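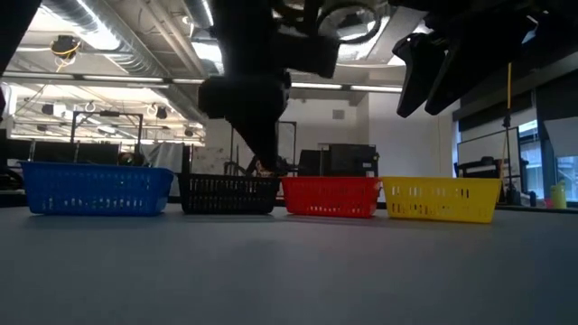
Tadhg Mulcahy objected at the planning stage that basket color helps only a person who has already learned which color means what. We kept the colors and dropped the written labels, so that any learning would show up in the sorting times. The order from left to right was blue, black, red, yellow, and it was the same for all 19 participants. Each person sorted one batch of small toys by kind, took a break of 15 minutes, and sorted a second batch. Items left on the table at the end of a batch were entered as unsorted.
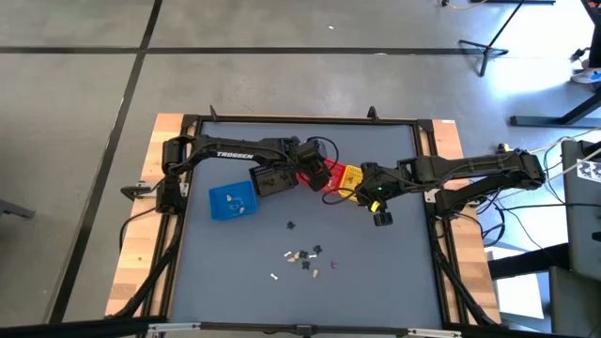
Small parts get missed when they lie below a basket and not in front of it, Jiahui Yin noted after reading the first draft of the protocol. The start area was therefore fixed in front of the row for both batches. Across the study 834 placements were logged. Bones caused the most hesitation, mainly when two of them lay close together and differed slightly in shade. Balls were usually picked up first.

Figure 2. Toys on the tabletop in front of the four baskets. Among them are white balls, toy bones and a pale skull.
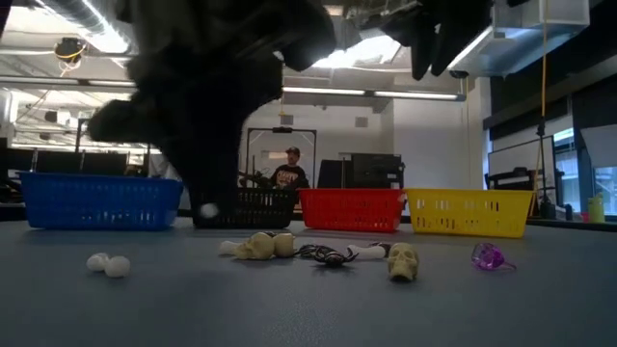 3.2 Coding of errors

A placement was coded as an error if the item was released into the wrong basket, even if it was moved later. Vivek Vishwakarma and Hemant Semwal coded all batches separately and settled differences by discussion.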